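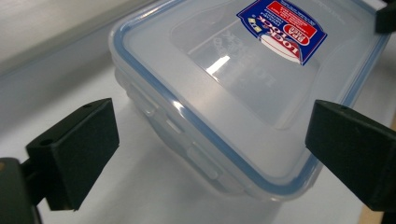

We use cookies to remember your settings. Accept | Manage

About Drurska

Drurska packs and ships kitchen goods for shops that would like to spend their evenings doing something other than taping boxes, and we have been happily at it since we were 5 people sharing one bench on Fabbri Street. We send out 900 orders on a normal day, and last November our best day reached 1,345, which called for a great deal of pie.

Two of our packing lines now have grippers for the lifting and turning, mostly of lidded food containers, and the folks who used to do that all day have moved on to checking, gift orders and teaching the machines new items (a job that takes more patience than you might think!). Everybody who was here before the grippers was offered a place afterward, with paid training, and wrists are a good deal less sore by Friday. Some of us still miss the chatter of the old line, so we kept the long lunch table and the radio.

Come by and see us at the Brernier building.

Share this page: 2 shares

2 comments

packingmom: My sister works there and loves the new shifts.

Tall_Oak: Do you take small shops? We only sell jars.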